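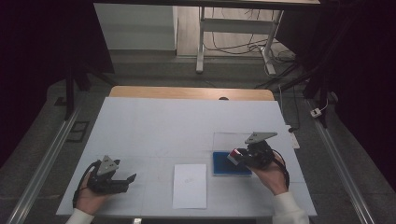 Nia Hopkin reckons we should have stopped at 900 demos and gone home, and that everything after that was me being stubborn. Fair. Possibly true. But I wanted the second half of the curve so here we are.

Quick post, train in a bit. Results from the Nodau runs are in – same policy, same training recipe, the only thing we changed was how the demos were picked. Hand-held grippers for all of it, one in each hand, no robot arm until test time. That part I've written up before so not doing it again.

What we did. Took the full pile of demos and made a smaller one by throwing out anything where the person hesitated. Hesitated meaning both hands nearly still for more than 2 seconds in the middle of a task. Crude, I know. Hadiza Amadi wrote the filter in an afternoon and it's about as long as this paragraph.

Then trained on both. The smaller set won on placing into the tray, clearly, 4 training seeds out of 5. On picking up there was nothing in it. I expected the oppposite, for what it's worth, thought the pauses would matter most right before the grasp. 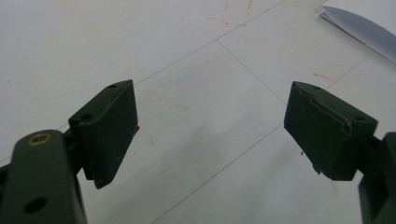 So does the filter just favour quick people? Partly – Tibor's demos nearly all survive it and mine get hammered, so the next round has to balance by person before anything gets cut.

Other stuff I haven't sorted:

The odd seed. Went badly on everything, both sets, so probably not the filter. Rerunning.

Whether a hesitation is always bad. Maham Lodhi thinks some of them are people lining up properly and we're binning the careful bits. Want to go through the rejects by eye, havent had time.

Finger pads. Wear changes what the wrist cameras see and we don't log when pads get swapped. We should. Starting now, there's a column in the sheet, please fill it in if you're at Udstead and reading this.

Code goes up once Zdenka Mladenović has cleaned out my file paths. Full write-up in September if the reruns behave.

Right, train.

Last updated: 1 Apr 2025

This site uses cookies to remember your settings. By carrying on you agree to this. Accept | Manage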